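January, open day, notes written up 16:40

Setup from 07:30. Bench 2 for the gear assembly demo, bench 4 for the pick-and-sort that Barnabás ran. Visitors from Pelgate (four), Wilska (two), and the Lomeck training school in the afternoon. Niall took the groups round. Emese F. on the pendant at bench 2, me on the laptop. Emese A. handled sign-in and safety glasses, then relieved me over lunch.

Two Emeses on the same shift made the call-outs confusing. For next time, use surnames on the radio.

**Bench 2, task**

Planetary carrier plate, three pins. Robot picks a spur gear, moves over the plate, centers on a pin by wrist camera, lowers, then runs the spiral search until the bore drops over the pin. Same program as the December dry runs except:

- approach speed cut to half, at Niall's request, so people could follow it
- search radius opened from 0.8 to 1.2 mm
- grip force down one step (see below)
- wrist camera feed mirrored to the wall monitor

The first run at 08:15 without visitors failed at the search. Contact was detected too early, 3 mm above where it should have been. Cause was the tool weight in the controller, still set for the old fingers. Corrected, re-zeroed the force sensor with the gripper empty, and the next run seated the gear normally. Should be on the startup checklist. It was on the old one and got dropped when we moved to the new sheet.

Cloth on the bench: kept it. Bare steel gives too much glare under the hall lights and the pin detector picks up reflections as extra circles. Drawback is that the plate can creep on the cloth when the search pushes sideways. I measured 0.4 mm of creep after one long search. Within the camera correction, so no effect on the following pick, but it would matter if anyone ran this blind from taught points.

**Grip force**

Fingers are the soft red ones with the black pads. At the December setting the finger tips splayed and the gear rotated a few degrees as the fingers closed. One step down holds it without rotation. Two steps down and it slips during the search. The margin is therefore one step either way, narrower than I would like for something we show to customers.

The pads are shedding. Wiped the bench between groups. Supplier's figure is 4,000 cycles per set, our counter says 2,000 on this set, so either the figure is for smooth parts or the burrs on our gears are cutting the pads. I think the burrs. Carleen agrees. She wants the next batch of gears tumbled before they go anywhere near the gripper, and I have asked for a quote.

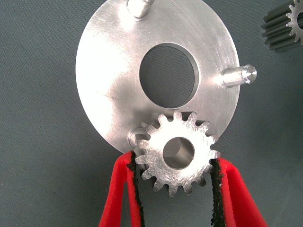

The Pelgate group came through at 09:30 and stayed longer than planned. Their questions, as near as I could note them down:

- What happens if the tooth is in the wrong place when it meets the sun gear? Told them we don't demonstrate the sun gear stage yet. In the lab it is done with a small wrist oscillation while lowering, and it works on most attempts. I did not give a percentage because we have not logged enough runs.
- Could it handle a steel gear of larger module? In principle yes. Payload is fine, finger opening is the limit. We have not tried it in front of people and I declined to try it today.
- How long to teach a new part? Niall said a morning. I would have said a day, including the light settings. We should agree on one answer before the next visit.
- Why not use a chamfered lead-in and skip the search? Fair point. A bigger chamfer on the pin would shorten the search or remove it. The pins are to the customer drawing, so that change is not ours to make.

Wilska at 11:00. Mostly interested in the camera. They run a fixed overhead camera on their own cell and lose sight of the part behind the gripper at the last moment. Showed them the wrist view on the monitor. They noticed that the held gear hides part of the plate, including whichever pin it is about to go onto, which is correct. Explained that we take the pin position from an image at the higher standoff and only use the close view to check that the gear has not shifted in the fingers. Their engineer asked for the standoff height. Gave it as 85 mm.

**Fault, 11:25**

Protective stop during the lowering move. Joint 4 torque limit. Cable from the wrist camera had caught behind the elbow bracket and was pulling. Freed it by hand with the robot stopped, re-routed with two hook-and-loop straps, restarted from home. Down for six minutes. Wilska people were good about it and asked sensible questions about the recovery procedure. Cable needs a proper guide. Barnabás has a printed one on the bench 4 arm that would fit with longer screws.

**Bench 4**

From Barnabás, copied from his sheet: no stops. Two mispicks, both on the thin washers, both recovered on retry. Vacuum level drifting down slowly over the day. Suspects the filter. He will change it before anyone uses the cell again.

**Afternoon**

Lomeck students, two groups. Let them jog the arm at reduced speed under Emese F.'s supervision, gripper empty. The Muñoz pendant cover is cracked at the lower corner and the tape does not hold. Order a new one.

Hall lights changed at 14:10 when the roller door was opened. Pin detector lost one pin out of three until I raised the exposure. Fixed exposure is a poor choice for that room. Either shroud the bench or go back to the ring light, and the ring light needs its bracket remade first.

**To do**

- tool weight and force zero back on startup sheet (me)
- quote for tumbling gears (requested, waiting)
- new finger pads, two sets, log cycle count from the first pick (Emese F.)
- cable guide, longer screws (Barnabás)
- pendant cover (Emese A.)
- log search time and result per run automatically. Currently I read it off the screen and write it down, and I missed several during the questions
- reply to Pelgate with finger opening and payload limits (Niall)

Program saved as openday_b2 on the cell controller and on the shared drive. Approach speed is still at half in that version. Do not copy it over the lab version.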